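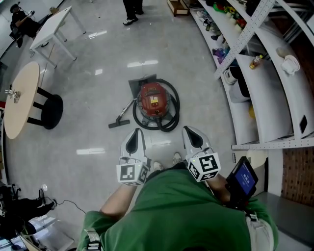
Incidencia: manzanos en espaldera con hojas amarillas y riego desigual
Huerto de aprendizaje Kurneck, parcelas bajas
Abierta por: Suqin Tang
Atiende: Konrad Ruchti
Estado: resuelta, en observación

Suqin Tang
¡Hola! Vuelvo a escribir por los manzanos del muro sur. Los del principio de la línea están preciosos, con unos brotes que da gusto verlos, pero los nueve últimos tienen las hojas nuevas amarillas y los nervios muy verdes. He mirado el envés con lupa y no encuentro ni pulgón ni araña. El programador Nalska marca 23 minutos por turno y no da ningún error. ¿Por dónde empiezo?

Konrad Ruchti
Hola, Suqin, ¡qué bien explicado, así da gusto! Amarillo entre nervios y en hoja joven me suena a clorosis férrica, pero antes de echar quelatos me gustaría saber cuánta agua llega al final. Pon un bote debajo de un gotero del principio y otro debajo de uno del final durante un turno completo, y mide. Mira también si el suelo junto al muro es igual que el resto.

Suqin Tang
Hecho. Primer gotero: 130 ml. Último: un culín que ni llega a la primera raya del vaso. Y junto al muro salen trocitos de mortero viejo en cuanto metes la azadilla, sobre todo en la mitad del fondo. Hermine Egger dice que ahí se picó la pared en marzo y que el cascote se quedó enterrado.

Konrad Ruchti
¡Pues ya tenemos dos pistas buenísimas! El mortero sube el pH y bloquea el hierro, y encima esos árboles pasan sed. Vamos por orden:
1. Cierra la llave, desmonta el filtro Gasser y lávalo a contrapelo.
2. Abre el tapón de final de línea y deja correr el agua hasta que salga limpia.
3. Repite la prueba de los botes.

Suqin Tang
El filtro estaba lleno de una pasta marrón, una maravilla de asquerosidad. Del final de línea salió arenilla un buen rato. Ahora el último gotero da casi lo mismo que el primero, menos tres que siguen secos.

Konrad Ruchti
Cambia esos tres directamente, la cal los deja inservibles. Y ahora sí, quelato de hierro EDDHA (el que aguanta suelos calizos), disuelto y regado al pie al atardecer, con la dosis de la etiqueta.

Kamala Achari
Me meto un momento: en Millstead nos pasó lo mismo con los perales y nos ayudó muchísimo sacar el cascote a mano y acolchar con hoja compostada. Cansa, pero disfrutamos como niños.

Suqin Tang
10 abr. 2022. Goteros cambiados, quelato aplicado y hasta 23 cubos de cascote fuera con la ayuda de Hermine. ¡Los brotes que asoman ahora vienen verdes! Las hojas viejas siguen pálidas.

Konrad Ruchti
¡Qué alegría! Las viejas pueden quedarse así, fíjate solo en las nuevas. Dejo la incidencia en observación y le paso a Wendelin Ammann la limpieza del filtro para que la apunte en el calendario de riego.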